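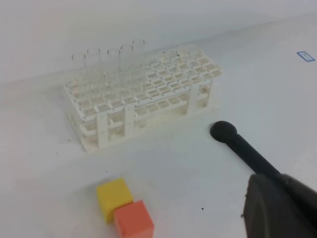 1 February 2024

**Iron in the tap water, week whatever**

Reran the December samples from the Dikov Street building. The old numbers bothered me and I had a free morning, a combination that rarely ends well.

Standards made up fresh from the 1000 mg/L stock. The previous set had been living in the fridge behind someone's yogurt and I no longer trust either of them. Blank came out flat, curve is straight, so for once the spectrometer and I are on speaking terms.

Results:

- Kitchen tap, first draw: 69 µg/L
- Same tap after a 30 second flush: 30 µg/L
- Basement tap: over the top of the curve, needs diluting. Did not dilute it. Lunch.

So the pipes inside the building look like the main suspect, which Hala Nasrallah said in December and has been very gracious about, meaning she has only brought it up twice. Her other point stands too: we never wrote down how long the water sat before the first draw. "Overnight" in my handwriting could be anything from six hours to a long weekend.

Things to fix before the next round:

1. Put the sit time on the bottle label. The label, not the lid. Lids wander.
2. Acidify at collection. The Alasa bottles came in unacidified and had a little orange stuff at the bottom, so those readings are crossed out.
3. Stop using the blue pen. It comes off with ethanol - see the three mystery bottles on the shelf, which may be Ebihara, or may be Nendeo, or may be distilled water.

Hala wants to try a different buffer for the color step. Fine by me, as long as we finish the current bottle first. It cost more than my shoes.

Still to do: basement dilution, and find out who has the good pipette.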